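Bosine Repair Evenings: your questions

Do I need to know anything before I come?

Nothing at all! Plenty of people turn up having never held a screwdriver, and by the tea break they have the back off a radio. Nikau Cosgrove runs the welcome table and will sit you next to someone who has fixed the same sort of thing before.

What can I bring?

Anything you can carry in by yourself: lamps, toasters, sewing machines, toys, clocks, coats with broken zips. We love a clock. Please leave microwaves and old tube televisions at home, as they can hold a nasty charge even when unplugged.

Does it cost anything?

Coming along is free. If your item needs a new part we'll tell you the price first, and you can say no. Last year we looked at 508 items and most of the parts were fuses, plugs and belts (so many belts!).

How do I book?

Drop in, or email Lindalva Trindade if you'd like a bench kept for you. There are 8 benches and they fill up fast when it rains. A few words on what's wrong with your item are a great help. "It hums and then stops" is perfect.

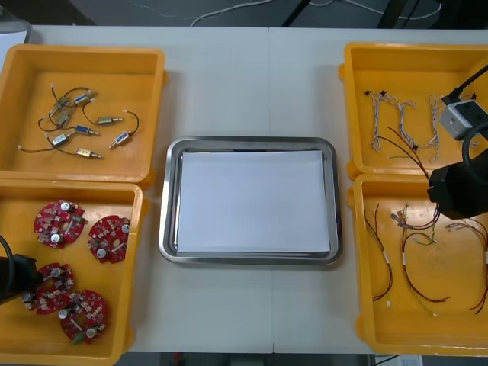
Will you fix it for me?

We'll fix it with you, and that's the fun of it. You do as much as you feel happy doing, and your fixer takes over for the fiddly bits. Mains wiring is always checked by Reinaldo Siqueira or Wellington Medeiros before anything gets plugged in.

What if it can't be mended?

Then we'll show you why, and you can take it home or leave it for spares. Almost 100 items went into the spares boxes last year, and a good few have since brought other things back to life.

Can children come?

Yes, please bring them! Under-twelves need a grown-up at the bench. The take-apart corner is very popular, and adults are allowed in it too.

Can I become a fixer?

We'd be thrilled. Come to one evening as a visitor, then have a chat with Valdir Araújo. Sewing and knitwear menders are especially welcome just now, as the jumper pile is getting tall.

Page updated Feb 5, 2020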